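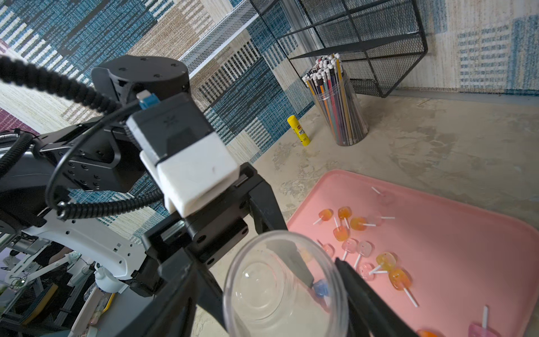

Setting Up a Shared Packing Station with Two Robot Arms

This page is for shift leads at Ovadberg who are moving a hand-packing bench to a Drosano station. Allow 2 hours for the changeover. The packers who worked the bench remain assigned to it.

Step 1. Meet with the packers before the station is switched on. Explain which tasks the arms will take over and which stay with staff. At Ovadberg, filling moves to the arms. Restocking, inspection and sealing do not.
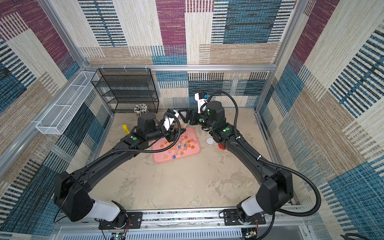
Step 2. Agree on a fixed layout and write it down. Packers are used to moving supplies wherever suits them, and this habit will need to change. Keep the product together in one place, as with the lollipops on the pink tray between the two arms, and set cups where either arm has room to approach.

Step 3. Name one packer per shift as station operator. The operator completes the 6 training units in Drudulus and may pause the arms at any time without asking a lead.
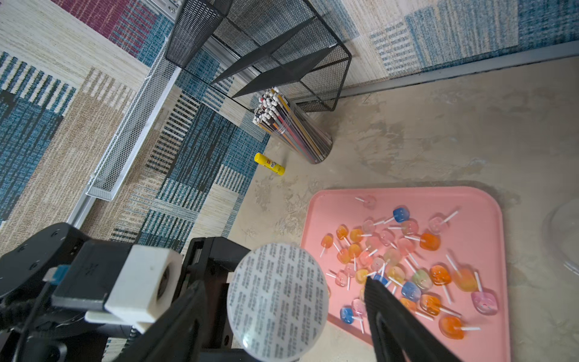

Step 4. Rotate the operator role every 7 working days. Record each pause and its cause in the station log. Pauses are not counted against any employee's output.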